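Paper, paper and more paper

August 24, 2019

So the programmes for the Stelness walking weekend are going to be put together by hand again. I said last year that I would never do it again, and I meant it, but then the quote came back from the printers and we all went a bit quiet. Printing the sheets was fine. Collating, folding and stapling them was a silly amount of extra money, and a bored person with a table can do all of that for the price of a pot of tea.

I've been that bored person for most of this week, and I've got opinions now.

First of all, paper is heavy! You forget, because you only ever carry a bit of it. I brought ours up from the car in one go like an idiot and had to stop on the landing with my chin on the top box. We ordered enough for 292 programmes plus a few spares, which didn't sound like much when I typed it into the order form. It sounded like a lot more on the stairs.

Second, the table matters more than anything. At home I did last year's lot on the kitchen worktop (too narrow) and then on the carpet (my poor knees). A round table sounds like a daft choice for square-edged work, but it's lovely, you can sit right in close and reach everything without getting up. A smooth shiny top is good too, the sheets glide. Sometimes they glide a bit too well and you lose the corner of your pile over the side, but I'd still take that over a tablecloth.

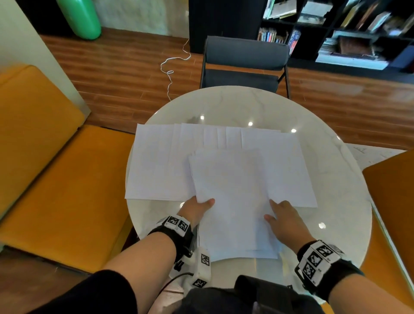 My method, if it deserves the name, is to fan first and stack second. I used to take a wad straight out of the wrapper and start dealing from the top, and I'd get to the end and find I'd picked up two sheets stuck together somewhere near the beginning, so some poor soul would have had two copies of the car park map and no bus times. Now I spread them out in a long overlapping row, like a hand of cards, and run my fingers along the edges. Any doubles show up. Then they get swept back together, and off we go.

It's slow at the start and after a while you stop thinking about it. I had the radio on very low and got through a whole afternoon play without noticing what it was about. Something with a lighthouse.

The knocking up is my favourite part. I only learned this year that it's called knocking up, and I had to be quite careful who I told. You hold the pile loosely, let a bit of air in, tap the long side down, turn it, tap the short side, turn it again. If you grip hard the middle sheets stay exactly where they were and only the outside ones shift, and you end up with a pile that looks tidy from the front and is a mess at the back. Loose hands. It took me an embarrassingly long time to get that, and I do still squeeze when I'm in a hurry.

Bending the pile helps as well. Give it a good bow in the middle, let it flatten out, bow it again. It separates everything and it makes a very nice noise, a sort of soft flap. Don't do it with a pile so thick that your thumbs ache, though. I had sore thumbs all of Tuesday and couldn't open a jar of beetroot.

I was asked whether we could have some colour this year, and I do love a pale blue. It's easy on the eyes and you can still read black print on it in bad light. The trouble with using more than one colour in a booklet is that you have to keep your piles well apart, and I'm a person who puts her mug down on the nearest thing. So the mug has been banished to the windowsill. 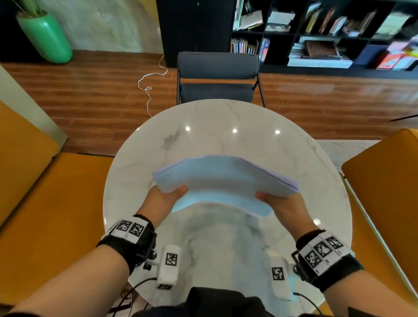
Stelness Walking Club - Programme and Publicity Team

Anyway, on to the contents, for those of you who asked. There are 3 new routes this time. The short one goes out by Navell and back along the old railway path, and it's flat all the way, so bring your gran. The middle one takes in the woods. The long one goes up Cledon and I won't pretend it's gentle, it climbs to 742 feet and most of that comes in the last half hour, after you've eaten your sandwiches and gone sleepy. The view is worth it. Take a jumper even if it's boiling at the bottom.

Tea on the Saturday is coming from the Žukauskas bakery, who did those poppy seed rolls I went on about for months. And yes, I've got the accent on the Z right this time. Last year it dropped off somewhere between my computer and the printers and I felt awful about it, so I've checked the proof more times than I've checked anything in my life.

I did spot a mistake, of course, and of course it was after everything was printed. The page with the bus times says to ring before 900, with no dot or colon or anything, so it looks as though you're being asked to ring before the year 900. I think people will cope. I had a wobble and thought of correcting them all in biro, then I had a biscuit and the feeling passed.

A few things I'd tell myself if I were starting again. Wash your hands and then dry them properly, and skip the hand cream till bedtime. Rubber thimbles from the stationer's are brilliant, even if you look like you're about to inspect something. Sit somewhere with decent light overhead. And do a few complete booklets right at the beginning, all the way through to the staple, before you commit to an order. I did the whole first evening with the back page upside down - not the end of the world, but I said a few words.
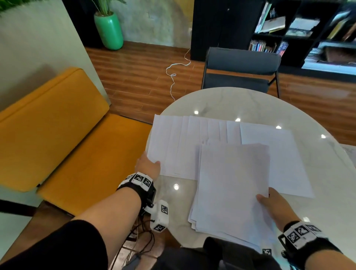 Oh, and put the finished piles down crossways, one this way and the next that way, so you can lift off a batch without starting from scratch. I kept mine in one tall heap on Wednesday night and it slid off the chair arm at breakfast time with a noise like a very large bird taking off.

Folding starts tomorrow. I've got a bone folder that I bought for a card-making class and used exactly once, so I'm pleased it's getting an outing. Then stapling, with the long-arm stapler, if I can find out who borrowed it after the Easter newsletter. If it's you, please leave it on my step, no questions asked.

Programmes should be ready to collect from the first week of September, from the usual place. I'll put a few by for anybody who can't get out, just leave me a comment underneath and tell me how many you'd like.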